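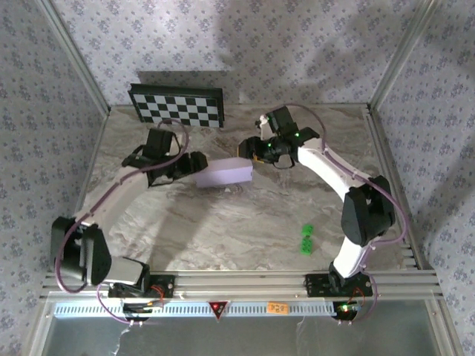
Week 4 notes: looking after the two-arm cell

I'll keep this short, you've all got the long manual from Imness and I know how many of you have opened it. These are the bits I go through every time I sit down at the cell.

Rail and bases
Both arms share the one aluminium rail, so a loose base on one side can upset the other. Check the bolts on both mounts before you power up, and check them again after 900 cycles. Write it in the log! Last year's group went from July to December without an entry and I still grumble about it.

Cables
The purple cable follows each arm up the outside from the base. Move the arm slowly through its full reach and watch the cable at the shoulder and elbow – if it pulls tight anywhere, stop and give it more slack.

Calibration
The checkerboard lives against the back wall. Lean it there, leave it alone, then run the Ornell routine. My last run gave 470 for the left arm and 457 for the right, and the software was happy with both (anything under 500 passes on our set-up).

Grippers
Practise on the lavender foam block first. It's light, it's forgiving, and you can bring both grippers to it without wrecking anything. Leave the little green cubes until you've got the hang of the block.

Before you reach in
Read the red triangle on the front panel, then hit the stop. Yes, even for a quick fiddle with a finger screw.

Log sheets for the Zusanwood exercise are due 11/27/21. Bring your own hex keys, mine keep wandering off.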